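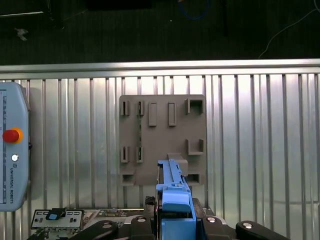 The gray plate on the ribbed wall

Home Stories Archive About Contact

Adoración Arrieta loved that plate. Slots, sockets, one bracket like a tiny horseshoe — she could have stared at it through all of lunch!

"Six tries in Pralton to get the corners square," she told Shona.

"And the wall?"

"Oh, the wall came with the place. Look how it shines!"

Shona Ruawai looked. At four in the afternoon the metal ribs caught the light brightly on the right side, and she forgot what she'd come in to borrow.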